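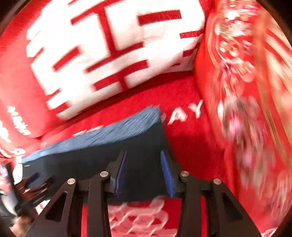 Thursday, folding bench, hand-held gripper no. 2

Stopped at 14:20. The left finger does not come back fully when I release the trigger. It stays a few millimeters closed, then after one or two more pulls it opens with a small click. I write down everything now, before I take it apart, so that Berkay and Sandra can compare with their own sessions.

What I was doing: thick dark cloth, folded, pinched at the fold and lifted over the red textiles. The thick pieces need more closing force than the thin ones, and I think I have been pulling the trigger too hard since the morning. The log shows 763 grips on this unit since Nurhan changed the pads. The first 32 grips today look normal. From grip 33 the opening angle on the left side is smaller than on the right, and the difference grows slowly.

The bad part is that the recorder did not complain. It takes the finger width from one side only (the right) and supposes that the other side is the same. So every width value after grip 33 is wrong, and the file still says OK. I marked the session as "do not use" in the Radia folder. Please do not delete it, Bożena wants to see the curve.

Checked so far:

Pads. Both blue pads are still glued well, also at the corners. Lint between the ridges, mostly navy. I cleaned with the dry brush. No change in the fault.

Pivot pins. Right side moves freely, inner and outer. Left outer pin is free. Left inner pin is stiff when I turn the arm by hand with the spring taken off, and I feel a scratch in one position, always the same one.

Spring. Measured against the spare from the drawer, same length. Put it back.

Trigger cable. No broken strands that I can see with the loupe. The outer sleeve has a flat place near the handle, but the cable slides through it.

15:05. Took out the left inner pin. There are threads wound around it, under the washer, pressed very hard, almost like felt. I needed the needle and 2 drops of the Duman cleaner to get them out. The plate has a small burr on the edge of the hole, maybe this is what catches the threads. I removed the burr with fine paper and put the pin back with a new washer.

15:40. Did 55 open-close movements in the air, then the same number again with the thick cloth. Left and right are equal by the caliper. No click.

I am not sure that this is the full explanation. The threads explain the stiffness, but they do not explain why it became worse so quickly after grip 33. Erdal had something similar on the older unit at Stumwood and he said the plate was bent there. I laid our plate on the glass and it looks flat, but I have only looked at it, not measured.

Safety note: when the finger released late, it went with full spring force and it touched my thumb, which I was holding next to the pad to free the cloth. Only a red mark. Do not help the fingers open with your hand. Put the cloth down on the bench first, lock the trigger, then pull the cloth out.

To do:
Berkay — compare left and right width at the start of each session, with the caliper, and write both numbers.
Sandra — ask Prerau if they have the closed washers in our size.
Me — open unit no. 1 tomorrow and look at the same pin. Measure the plate.
Bożena — can the recorder give a warning when the trigger is at zero and the width is not?

Unit no. 2 has the yellow tag on it until the plate is measured.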